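Tues, February 27, 2018 – Trotside bench, humanoid unit (Plenine)

In at 8, unit was left on charge by Valentin so no wait. Hours counter 3,427 at power up. Wrote it on the card as well, last two entries on the card are missing, please fill them in.

Complaint from last week: right wrist drifts under load, thumb lets go early on anything with a thin rim. Left side fine. Muireann thinks tendon stretch, I think it's the wrist zero. Both cheap to check so did both.

Right hand off, four screws, one chewed (the lower one by the thumb, had to go in with the old flat blade). Tendons all look alright. Thumb one a bit slack, took up 2 clicks on the tensioner. Cleaned the old grease out of the palm, more of it than I'd like. Grajales grease back in, thin smear only – whoever did it in December packed it solid.

Hand back on. Re-zeroed wrist with the jig, it was out by a fair bit, so maybe we're both right. Saved as offset file 954, the old one is still in the folder, don't delete it.

Then the rim grip, cloth in the box for a bit of weight, left arm parked open and out of the way.

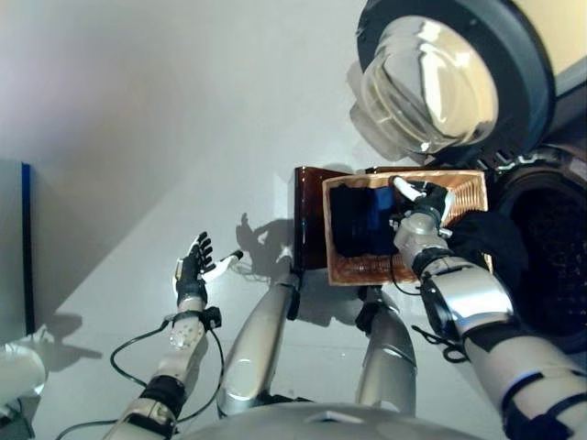 Left arm cables

Not happy with these. They sag in loops below the forearm and I can see one catching on something if the arm goes across the body. Want them clipped up closer before anyone runs the two handed stuff. Didn't have the right clips, the ones in the drawer are for the Gotutov arm and they pinch. Ordered a bag of the wide ones.

Black cable under the right forearm ok for now. Checked it by hand through the full elbow bend, no tight spot.

Grip numbers

Ten minute hold x 7, rim grip, right hand. Thumb stayed put on all of them. Wrist drift still there on the last one but small, inside what the manual allows. Motor temps normal. Didnt try the heavier load, ran out of morning.

To do
– replace the chewed screw, M3, none left in the tray
– clips when they come, then redo left wrist check
– Valentin to run the long hold overnight with the new offset, stop it if the thumb motor goes into warning
– Muireann wants the tendon tension logged every month, fine, but somebody needs to make the sheet
– torque driver is reading low agian, send it back for calibration

Left powered down, key in the top drawer.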